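軽食づくり活動 中間報告(9月分)
Hosano地域助成 ご担当者さま

いつも温かく見守ってくださり、ありがとうございます。残暑の中でしたが、おかげさまで今月も無事に活動を続けることができました。少し長くなりますが、台所まわりの様子を中心にご報告いたします。

1 食器とテーブルのこと

前回の報告で、盛り付けの場所が狭くて困っているとお伝えしました。その後いろいろ並べ替えてみて、白いテーブルの上には淡い緑のお皿とオレンジ色のボウルだけを出すことに落ち着きました。お皿が明るい色だとパンの白さもきれいに見えますし、ボウルはどこに置いてもすぐ目に入ります。小さなことですが、こういうところが決まると準備がずいぶん気楽になるものですね。お皿はEstexの店頭で18枚まとめて求め、代金は食器費に計上しております。

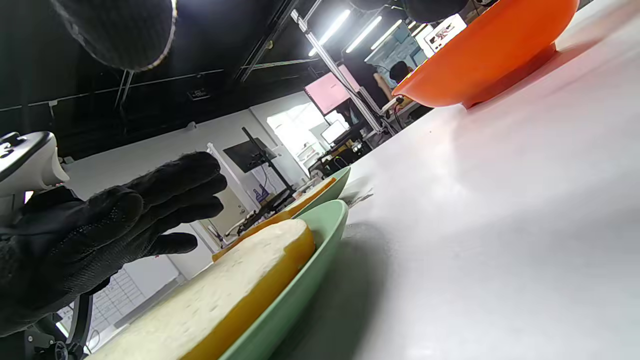 2 トッピングの練習

今月いちばん時間をかけたのが、パンに具をのせる練習です。先月までは塗るものばかりでしたので、粒のままの具を手でのせる作業は新しい挑戦になりました。最初は真ん中にこんもりと集まりがちで、それはそれでおいしそうなのですが、端のひと口がパンだけになってしまいます。

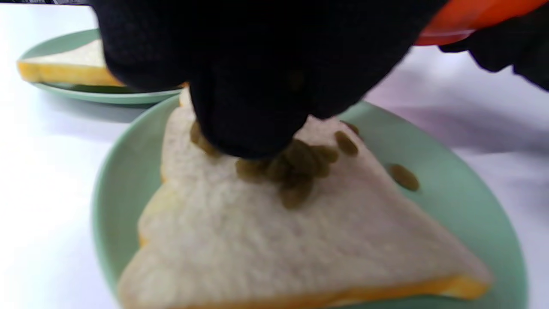 そこで、具は一度に全部のせず、2回に分けることにしました。1回目で中央に置き、2回目で角のほうへ足していくやり方です。お皿の縁に転がった粒は、最後にまとめて戻せばよいことにしています。急がないほうが仕上がりがそろうようで、食べる方からも「どこをかじっても味がする」とうれしい感想をいただきました。Prutilcombeの台所で教わった並べ方も試してみたのですが、三角に切ったパンには少し合わず、四角いパンのときにまた挑戦するつもりです。

3 配膳の順番

お皿とボウルの置き方についても、月の半ばに見直しをしました。以前はボウルを端に寄せていたため、奥のお皿に具をのせるたびに腕を伸ばすことになり、袖が手前のパンに触れそうでひやひやしておりました。いまはお皿2枚を一組にして、ボウルをすぐそばに置く形を基本にしています。どちらのお皿にも手が届きやすく、慣れてくるとおしゃべりをしながらでも進められます。片付けのときも、お皿を重ねて最後にボウルをのせれば一度で運べるので、たいへん助かっています。

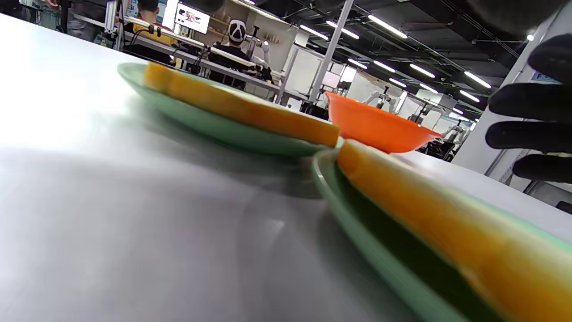
4 今月の実績と会計

9月にお出しした軽食は169食でした。暑さで人が減るかと心配していたのですが、ありがたいことに夕方まで足を運んでくださる方が多く、パンが足りなくなりかけた日もありました。追加のパン代は1850円で、予備費から充てております。領収書の写しは別便でお送りしましたので、お手すきの際にご確認ください。

5 来月に向けて

来月は、Lãの献立帳を参考に、温かい飲み物と組み合わせた盛り付けを考えたいと思っています。お皿の数は足りていますが、ボウルがもうひとつあると二組並んで作業ができそうです。購入してもよいかどうか、次の打ち合わせの折にご相談させてください。テーブルの拭き方の手順書も書きかけのままになっておりますので、そちらも来月中に仕上げてお届けします。

季節の変わり目ですので、どうぞご自愛くださいませ。

軽食づくり活動 事務担当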